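Skuvidano Household Objects Program
Call for Participants: Table Setting and Basket Handling Sessions

Posted 28 May 2019

Skuvidano invites applications from adults who wish to take part in a paid series of table-top handling sessions. Participants carry out short, ordinary household tasks at a table: moving a wicker basket, opening and closing its lid, and setting small items in order around it. No previous experience is required. There are 13 places in the present series.

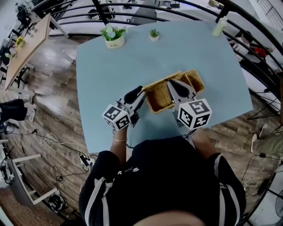
Usa Paisan
Participant Coordinator, Skuvidano

Each participant is assigned one table. Participants work standing and should be comfortable remaining on their feet for the length of a task. The basket used in this series is woven wicker, rectangular, with a hinged lid. It is to be handled with care at the rim. Potted plants and a capped bottle share the table with the basket and should remain upright throughout, unless the task sheet states otherwise.

Applicants must be at least 18 years of age, able to follow written instructions in English, and available for 6 sessions. Applicants who have a condition affecting the hands, wrists or shoulders are asked to mention it on the form so that suitable tasks can be assigned. Left-handed applicants are encouraged to apply.

The room 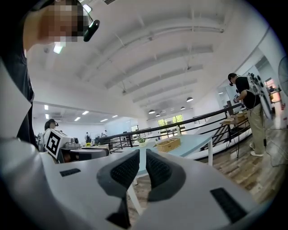 By Bhupendra Pandey, Facilities

Sessions are held in a large shared room with a high white ceiling, pendant lamps and fluorescent lighting. Other people will be at work in the same room, and participants are asked to keep conversation low. Bags and coats must be left in the lockers at reception. The room is reached by stairs or by elevator; please state on the form if step-free access is needed.

Food is not permitted at the tables. Drinking water is provided in the break area.

The tasks

A task sheet is issued at the start of each session. Participants should read the whole sheet before touching any item. Most tasks begin with the basket on the table and the plants standing on the far side of it. Speed is not assessed. If an item is knocked over, the participant should stop and inform the session lead.
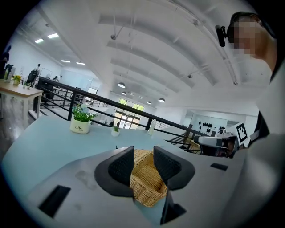
Wicker basket, with the potted plants and bottle beyond it on the blue table.

Payment is $58 per session, issued after the final session or upon withdrawal. Participants may withdraw at any time and will be paid for every session completed.

How to apply

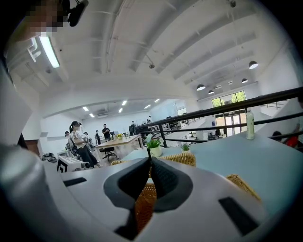
Harish Nishad
Session Lead, Household Objects Program

Application forms are available from the Skuvidano reception desk or by mail on request. Please quote reference 1087 on all correspondence. Completed forms should include contact details, preferred session times and the name of one person who may be reached in an emergency.

Selected applicants will be invited to a short introductory visit, during which they will see the room, handle the basket and sign the consent form. Applicants who took part in the January series may apply again. Employees of Skuvidano and members of their households are not eligible.

Questions about eligibility or payment should be directed to Usa Paisan. Questions about access to the building should be directed to Bhupendra Pandey.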